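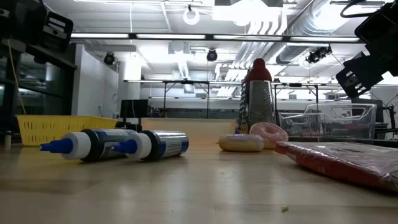

Plornham, Dec 7, 2022

Review: Prarari two-finger gripper kit

I bought the Prarari kit in May to go on the arm in our shared workshop, and it has had enough hours now for a fair write-up. It cost me 400 dollars before shipping. The arm was already bolted up and working, so this review covers the gripper, its bracket and the software that comes with it.

Assembly took one long evening. The fingers, bracket and motor housing come as separate parts with a printed booklet. The booklet is fine until the wiring page, where the drawing shows an older connector. I ended up following the labels on the cable. The bracket holes lined up with our wrist plate once I had filed two of them out a little. Check your own bolt pattern before ordering.

The cable is 600 mm long, and that is my main complaint. With the gripper hanging down over the table it has to loop over the top with enough slack for the wrist to turn, and there isn't much left after that. I have since added a Preltow extension. A longer cable in the box would have been worth a few dollars more.

For testing I use ordinary household things on a wooden table. The current lot has squeeze bottles lying on their sides, a steel box grater with a red handle cap, and a couple of toy donuts. I like the mix because the shapes have so little in common. The bottles are the easy ones. The fingers close on the round body and hold it without much fuss, though the default force is too high for anything soft and I turned it down to 60 per cent on the first day.

The donuts are harder. Flat on the table, a donut has to be taken by its outer edge, and the fingertips are thick enough that the approach height matters a lot. Leaning against something, it's simpler. The grater is best picked up by the cap. I tried the sides early on and the fingers skated on the metal, so I'd budget for rubber pads. Manalastas sells a set that fits with a bit of trimming.

Anything in a plastic bag is still hit and miss. The bag slides, the fingers close on a fold, and the thing inside stays where it was. I wouldn't blame the kit for all of that – my grasp settings need work too.

The software is plain and does the job. Version 2 fixed the slow start-up and added a proper force readout. It still forgets the home position if you pull the power without parking first.

Good value for a home or club build if you own a file and don't mind sorting out your own cable. I'd buy it again, with the extension in the same order.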